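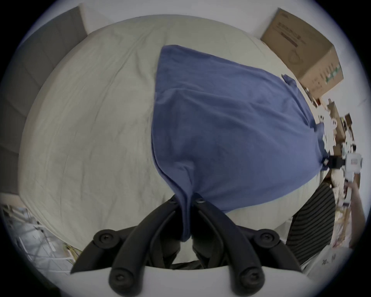
Niloufar Akbari wrote on the issue page that a spread and a fold need separate labels even when the cloth ends up in the same place, and that merging them in the first version made the corner notes useless to her. The labels are separate as of this version. Records made before the change were read again from their notes and relabeled, and the old label is kept in the column label_v1.

Cosach Flat Linens

Records of large flat cloths being spread, straightened, folded and cleared on made and half-made beds. The set covers sheets, covers, throws and plain lengths of fabric. Fitted sheets appear only as the layer underneath.

Version date: September 26, 2018
Maintainer: Erasto Ondieki
Label review: Niloufar Akbari, Adeel Shaikh

Contents

The set holds 1,795 records of 183 cloths on 33 beds. One record is one cloth on one bed, from the first grip on the cloth to the last release. If a cloth was put down and picked up again for the same job, it is still one record. If the job changed (a cloth was spread, then folded), there are two records with the same pair_id.

records.csv — one row per record
cloths.csv — one row per cloth
beds.csv — one row per bed
notes/ — free text, one file per record, named by record_id
CHANGES.txt

Columns in records.csv

record_id: text, unique.
cloth_id: points to cloths.csv.
bed_id: points to beds.csv.
job: spread, straighten, fold or clear. See Jobs.
start_state: flat, partly_flat, folded, heap or hanging.
end_state: same values as start_state.
first_grip: corner, hem, middle or unknown.
overhang: none, near, far, left, right, foot or several. Sides are given from the standing position at the start of the record and do not change if the person walks around the bed.
under_moved: yes if the layer underneath shifted enough to need straightening.
pair_id: text, may be empty.
label_v1: text, empty for new records.

Columns in cloths.csv

cloth_id: text, unique.
kind: sheet, cover, throw or length.
color: plain word, no shade codes.
hem: single, double, raw or mixed.
long_side, short_side: centimeters, measured flat on the floor after one wash.
weight_class: light, medium or heavy, by feel. Adeel Shaikh assigned all of these in one sitting to keep them even.

Columns in beds.csv

bed_id: text, unique.
width, length: centimeters, mattress only.
height: centimeters, floor to top of mattress.
access: sides that can be reached on foot.
under_layer: color and kind of the layer left on the bed.

Jobs

Spread. The cloth is opened out until it covers what it is meant to cover. Creases are allowed. A spread ends when the last corner is released, even if the cloth then slides.

Straighten. The cloth is already open. Edges are pulled into line with the mattress, folded-back corners are turned out, and ridges are smoothed. Tucking is counted here.

Fold. One part of the cloth is laid over another on purpose. A corner that flips over by itself during a spread is not a fold. This was the most common error in the first version.

Clear. The cloth is taken off the bed. Rolling it up on the bed first is still a clear, provided it leaves the bed in the same record.

Corner rule

A grip counts as corner if it is within a hand's width of where two hems meet. On round or heavily gathered cloths the value is hem. When the corner is under the cloth and cannot be found from the notes, use unknown. Do not guess from the end state.

Rooms

Beds were set up in 13 rooms at two sites, Thibodeau and Zusterau. Most of the Thibodeau beds stand with one long side against the wall, which explains the high share of near and foot values in overhang. At Zusterau both long sides are open. Any comparison between the sites should be done by access, not by site name.

Known problems

Color is unbalanced. Dark and medium cloths were put over pale under-layers whenever there was a choice, and there are few pale-on-pale records.

Nine cloths shrank between their first and later records. Only the first measurement is given.

The values near and far were swapped in part of the Zusterau records entered in July. Peadar Ó Riain fixed those with readable notes. The rest have overhang set to unknown, a value that appears nowhere else in that column and will break strict parsers.

Heavy throws have almost no fold records. They were mostly cleared in a heap, and the instructions at the time did not ask for anything else.

weight_class should not be used as a measurement.

Reading the files

All tables are UTF-8 with a header row and commas. Decimal points, not decimal commas. Empty means not recorded. It does not mean none. The notes are plain text in English with the spelling left as entered — expect "duvet", "duvay" and "doona" for the same cover.

To get complete spread-and-fold sequences, keep rows with a non-empty pair_id and sort by record_id within each pair. Babak Karimi's loader, tesport_read.py, does this and also drops pairs with different cloth_id values. There are two such pairs, both listed in CHANGES.txt.

Suggested splits

Split by cloth, not by record. The same cloth creases along the same old fold lines each time, and a record-level split puts those lines on both sides. A ready split by cloth_id is in the column split of cloths.csv. The beds overlap between parts.

Corrections

Send the record_id, the column and the value you think is right. For job labels, quote the sentence in the note that supports the change. Corrections to cloth sizes are accepted only with a new measurement of both sides, taken flat.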